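On Keeping a Single Bin for Small Things

Tue 12 May
Posted by Coralie McPhee

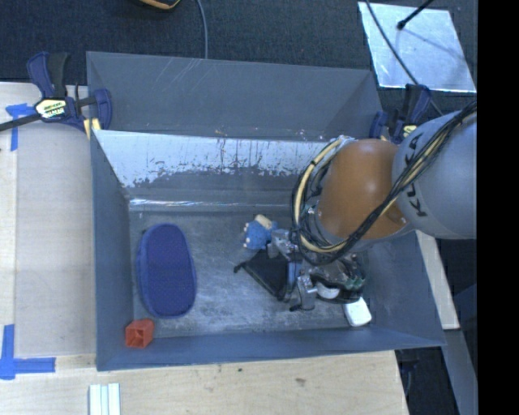
For several years it has been the practice of this household to maintain one bin, and one bin only, for small items that have no assigned place. I have been asked by a number of readers to set down how the arrangement works, and I am pleased to do so. Readers who wish to know about the larger storage in the hall should consult the October post on shelving, which remains available and has not been revised.

The bin receives items of four general kinds: soft toys, small pouches and cases, plastic pieces that belong to a larger set, and articles that no member of the household has yet claimed. It does not receive paper, food, keys or anything with a cord. These exclusions were adopted after a period in which the bin was permitted to hold whatever was put into it, and in which the telephone bill was located there on two occasions.

A gray bin was selected. My brother-in-law, Warrick Quinlan, had recommended a clear one, on the grounds that the contents could be inspected from the side. I gave the suggestion fair consideration. In my experience a clear bin encourages people to look and walk on, whereas an open-topped bin with solid walls obliges them to stand over it and deal with what they find. Warrick maintains his position and has clear bins throughout his own house at Umberg.

Scuffing should be expected. A bin in regular use will acquire pale scratches along the walls and cloudy marks across the floor, and these do not respond to dish soap. I have tried a paste of baking soda, left for 5 minutes and wiped off with a damp cloth, and can report that it lightened the marks to a small degree and made a considerable mess. I no longer attempt it. The scratches have no effect on the bin's usefulness, and a bin that is already marked is one that people are willing to use.

The matter of depth deserves some attention. A deep bin filled to the top is a place where things are lost. The household rule is therefore that the floor of the bin must be visible at all times. When it can no longer be seen, the bin is sorted that same evening, regardless of what else has been planned. On ordinary weeks it holds only a handful of items and may be cleared before the kettle has boiled.

Sorting proceeds as follows. Soft things are taken out first, as they tend to conceal the hard things. Pouches and cases are opened and emptied before being put away. I would stress this point. A pouch returned to a drawer with its contents unknown will be opened months later in search of something else, and Tayla Tomoana, who stayed with us over the winter, recovered from one such pouch a spare button, a bus ticket and the earring for which we had lifted the bedroom carpet. Plastic pieces are then returned to their sets. Any piece whose set cannot be identified is placed in a jar on the kitchen windowsill, where it is held until the end of the month.

Unclaimed articles are announced at dinner. The article is held up, its name is stated, and those present are given the opportunity to speak. If no claim is made it goes to the donation box or is discarded, according to its condition. My nephew Tane has objected to this procedure more than once, most strongly in the matter of a single mitten, and an extension of one week may now be requested by anyone under twelve.

Location has also been reviewed. The bin formerly stood beside the front door, where it filled within days, chiefly with items belonging to visitors. It was then moved to the upstairs landing, where it was not used at all. A position close to where people are already working with their hands has given the best results, and I would advise readers to begin there.

Several correspondents have asked whether a second bin might be added for larger families. I do not recommend it. A second bin was trialed in this house for one spring, and both were full by the end of it. The surplus bin now holds potting soil.

Questions regarding the windowsill jar will be taken up in the next post, together with the matter of batteries.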